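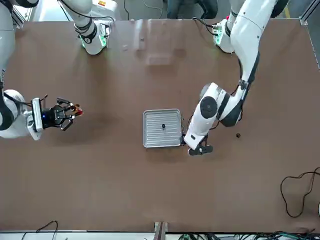

Mereana Bright told me last week that the only thing a small tray does is move your mess four inches to the left, and that if I'd put the little bits away in the first place I wouldn't need one. Fair! But I've been sorting my odds and ends on the big brown table all month and I'm firmly on the side of the tray.

My problem is small dark round things. Caps, knobs, feet that came off something, the bits that live at the bottom of every drawer in my house. I tipped the whole Trikitz tin out at the start of October and there were 83 pieces in it, and I could name maybe a third of them. On a brown tabletop they vanish. Put one on shiny silver metal and you can spot it from the doorway, and the ridges help too (a plain cookie sheet just lets everything wander off when you bump it).

So now anything I'm still deciding on goes in the tray, one piece at a time if I'm being good. If it stays out on the bare table it doesn't count as sorted, and I have to deal with it before supper. I did 23 pieces the first evening and then got distracted by a button that I swear belongs to a coat I gave to Aoi Oshima years ago. She says it doesn't. I'm keeping it anyway!

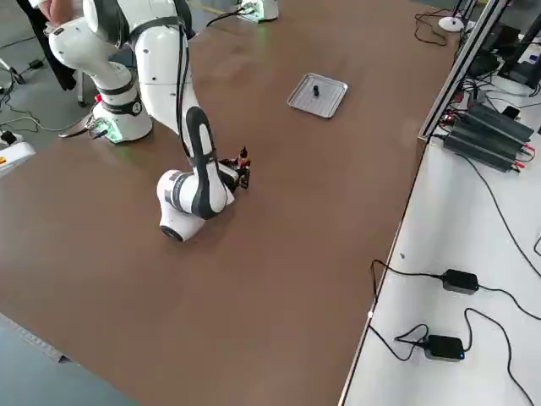
Does the tray need a liner? Mine does fine without one, though I'd lay down a dish towel if you're sorting anything that scratches.

I bought a set of little drawers from Drirkel for the keepers and I already regret the size — the labels are bigger than the fronts. Ewan Tipoki says to skip labels and tape one of whatever's inside to the outside, and I've done two like that so far. They look ridiculous but I found a spare chair foot in seconds, so I'm going to do the rest this weekend, right after I work out what on earth the thing with the tiny spring is.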